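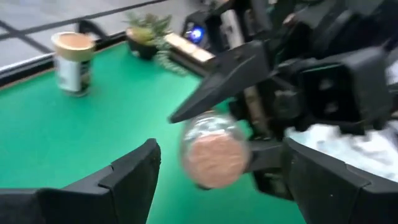

Work and Automation > Members' list > Packing and returns

Re: [packing-returns] What do your people do all day now?
From: Huệ Vũ
Friday, October 10, 2025

Dear Callum, dear all,

Thank you for your message. I wanted to answer it on the same day, but we had the stock check and then I was tired. I put your question here again so that new members can follow.

Callum Dawber wrote:
> We are at the point where Hallow has to decide on arms for the
> sorting tables. Our manager has seen the sales talk and he is
> convinced. I am less worried about speed than about the people
> who stand at those tables today. Those of you who have the arms
> already: what do your people do all day now? Is it still a job
> that somebody wants to have? And did you have to change pay
> grades? Please be frank, I will not forward it.
> Callum

I will be frank, but I can speak only for Cluditz and only for the returns side. We handle small household goods which come back from customers, up to 3,000 pieces in a busy week. Until February all of it was sorted by hand. Since then we have arms on the tables, and the same people are still with us, but their day is different.

The first change is that sorting became watching. Before, Rehema Barasa and her shift had the goods in their hands all the time and they talked while they worked. Now one person looks after the arms and steps in when something goes wrong. It is lighter for the back and shoulders, this everyone agrees. But it is more tiring for the head. After nearly 70 minutes of watching, people begin to miss things, so we now change places every hour. I advise you to write such a rule into the agreement before the arms come and not after, as we did. 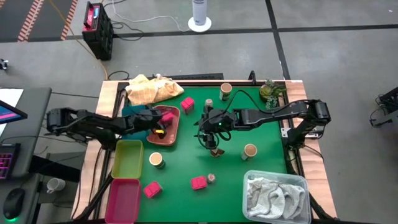 Training was the part we planned worst. We believed that one day with the supplier would be enough for the shift, and it was not. What people needed was practice with mixed goods, in the way they really come back to us. A good table for learning has hard things and soft things together: cups, small jars, lidded boxes, a crumpled cloth or two, with bins and a tray for sorting. If you train only with boxes, your people will learn only boxes, and then the first cloth stops everything and they feel stupid, although they are not. Gebremedhin Gebru made our training sheets and I can ask him if he would share them.

The second change is who knows what. In the old way, the person with the longest experience was the one everybody asked. She knew by touch if a lid was damaged. In the first weeks this knowledge seemed to have no place any more, and two of our best sorters were quite unhappy. One of them told me, "I am now a person who presses continue." I did not have an answer for her at that time. Later we gave the experienced sorters the decision over the doubtful goods, and they also decide which goods do not go to the arms at all. This was the best thing we did, and it cost only some meetings.

About pay: the grade went up one step for those who finished the training. The management first offered a single payment of 696 and no change of grade. The shift refused it, in my opinion rightly. A single payment is forgotten by summer — the responsibility stays.

What I still do not like is the silence. People stand further from each other and the talking is less. We moved the break to the same time for the whole shift and it helps a little. If somebody on this list has found something better, I would be glad to read it.

Callum, you asked if it is still a job that somebody wants to have. Three persons asked to move to our shift this year and one asked to leave it. More than this I cannot say. You should also ask Gebremedhin Zeleke at Tsegaye, they have had arms for longer than we have and their night shift works alone with them, which I would not wish for our people.

If you want to visit, write to me directly, but please not in the last week of the month.

Kind regards,
Huệ Vũ
Returns, Cluditz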